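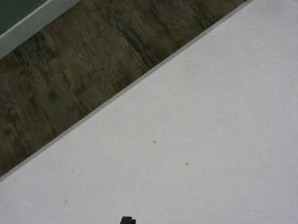
The Merudell edge-contact fault was a recurring failure in the table-wiping and pick-up routines of the Merudell robot arm, made by Danano. It was first reported on August 15, 2018 by Mackenzie Fehr, a test engineer at the Venau laboratory, and affected both simulated and physical units.

Behavior

In the fault condition the arm treated small marks on a pale, matte surface as graspable objects. The gripper closed on nothing, the controller read the missing load as a slipped part, and the routine repeated with a lower approach height. After 2 retries the fingertips were commanded below the level of the surface. Physical arms stopped on a torque limit, usually with damage to the finger pads. Simulated arms passed into the tabletop and were thrown clear by the contact solver.

Cause

The fault was traced to the depth estimate supplied by the Ouellet vision module. Plain white surfaces gave the module few features to match, and it took its reference plane from the patterned floor beyond the table edge. The error grew where the edge crossed the camera view diagonally. Of 148 logged failures at Venau, 136 occurred in that arrangement. Nearly 4000 simulated trials were run to isolate it.

Correction

Danano released a controller update that fixed a minimum fingertip height for each calibrated table and removed the automatic lowering on retry. The vision module itself was left unchanged — tables moved after calibration can still produce the fault, and the service manual calls for recalibration before the arm is powered under load.

See also: Collision detection; Depth estimation; Protective stop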